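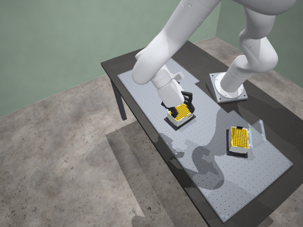

From the Fustura Reference Library, Work and Industry section
By the editorial staff | Last reviewed 16 Aug 2023

Robotic tip box handling at the Somden laboratory

Robotic tip box handling is the use of a robotic arm to move boxes of disposable pipette tips between storage, work surfaces and liquid handling equipment. At the Somden laboratory, a testing site operated by Mangubat, the task was transferred from bench staff to an arm under a program known as Pradau. The program covers the supply of tips to the sample preparation room and the changes in staffing, training and shift planning that followed.

Background

Pipette tips are used once and thrown away, and a busy preparation room uses them quickly. Before the program, technicians at Somden carried full boxes from a stock room, opened them, set them at each station and removed the empty ones. On a full working day the room used 70 boxes. The work was divided informally. In practice it fell mostly to the newest technicians, and it interrupted the preparation of samples many times in a shift.

Complaints of sore wrists and thumbs, recorded by the site's health office, were linked mainly to pipetting itself, but opening and stacking boxes was named in several reports. Mangubat approved the program after a review of these records.

Equipment and layout

The Pradau cell was planned in simulation before any equipment was ordered. The layout places a white jointed arm on a dark table, with its base bolted at one end. A light gray perforated breadboard covers much of the table, and black rectangular holders on it receive the tip boxes. The arm carries a black parallel gripper with two fingers, which clamps a box by its sides. The boxes have yellow rack tops, and a clear hinged lid may stand open while a box is in its holder.

Planning in simulation allowed technicians to comment on the arrangement at an early stage. Two of their requests were adopted: more open space beside the holders for reaching in by hand, and a fixed direction for the opening of lids. A proposal to store used boxes on the same table was dropped.

Operation

A shift begins with a technician loading full boxes and checking that each sits flat in its holder. The arm then supplies boxes when the station software requests them. When a box is out of position, the cell stops and signals for help. Only a trained operator may clear the stop, and the operator must switch the cell to manual mode before reaching over the table. Boxes with cracked walls or missing tips are set aside by hand.

Manual supply remains in use for filtered tips in uncommon sizes and for urgent samples that arrive after the evening loading.

Effects on staff

No positions were removed when the cell entered service in April. The task of box supply was taken out of the technician job description, and a new duty, cell operator, was added. The duty is held for 2 weeks at a time and rotates among those who have completed training. It carries a small pay supplement. Training takes 5 days and covers loading, safe stops, cleaning and the keeping of the fault log.

Technicians reported fewer interruptions during sample preparation. Some also reported that the pace of the work had become less varied, as walking to the stock room had served as a short break from the bench. The site responded by adding a scheduled pause to the morning and afternoon shifts. Staff on the evening shift, which has fewer people, objected that one operator could not both prepare samples and attend to stops. Their sample quota was lowered on nights when the cell is in use.

Entry-level hiring also changed. New technicians formerly learned the names and uses of the different tips by handling boxes in their first weeks. Supervisors found that this knowledge was weaker in later groups, and a period of manual supply was restored to the introductory course.

Records and oversight

The fault log is kept on paper at the cell and copied to the site system each week. It is open to all staff. Entries give the time of the stop, the holder involved and the action taken. Logs are reviewed after every 100 stops, or sooner if an operator asks for a review. Changes to arm speed or to the position of a holder require the agreement of the shift supervisor and a staff safety representative.

See also: Laboratory automation; Job rotation; Repetitive strain injury; Pipette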